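흰 그릇 겹쳐 보관할 때 바닥에 생기는 회색 줄, 지울 수 있나요?

Mawar Tuhumury
2021년 3월 9일

자취하면서 산 흰 도자기 그릇을 7년째 쓰고 있습니다. 자리가 좁아서 늘 겹쳐 놓습니다.
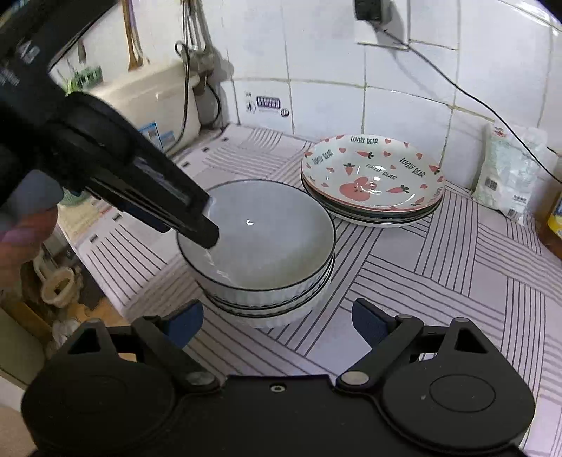 작년 12월쯤부터 안쪽 바닥에 연필로 그은 것 같은 회색 줄이 보입니다. 주방세제로는 안 지워지고 베이킹소다를 뿌려 하룻밤 둬도 그대로예요. 금이 간 건지 그냥 때인지 모르겠습니다. 손톱으로 긁으면 걸리는 느낌은 없습니다.

Selorm Laryea
손톱에 안 걸리면 금은 아닐 가능성이 큽니다. 숟가락이나 포크 금속이 유약 위에 묻은 자국 같네요. 구연산을 물에 개어 되직하게 만든 다음 부드러운 천에 묻혀 줄 위만 문질러 보세요. 힘은 많이 안 줘도 됩니다. 저는 Grusa 접시 쓰는데 한 번에 다 안 빠져서 두 번 했습니다. 금색 테두리가 있으면 그 부분은 피하시고요. 철수세미는 쓰지 마세요. 자국이 더 생깁니다.

Fasil Fikre
그냥 쓰세요. 저희 집 그릇은 다 그렇습니다.

Melina Deligiannis
윗분 방법에 덧붙이면, 겹칠 때 굽이 거친 그릇은 아래 그릇 안쪽을 긁습니다. 굽을 손으로 만져 보고 까칠하면 고운 사포(물사포)로 살짝 갈아 주세요. 사이에 키친타월 한 장씩 끼워도 됩니다. 펠트 받침도 파는데 최대 28cm 접시까지 맞는 걸로 샀더니 작은 공기에는 너무 커서 잘라 썼습니다.

Mawar Tuhumury
구연산으로 하니 거의 다 없어졌습니다. 굽도 만져 보니 하나가 까칠하네요. 감사합니다.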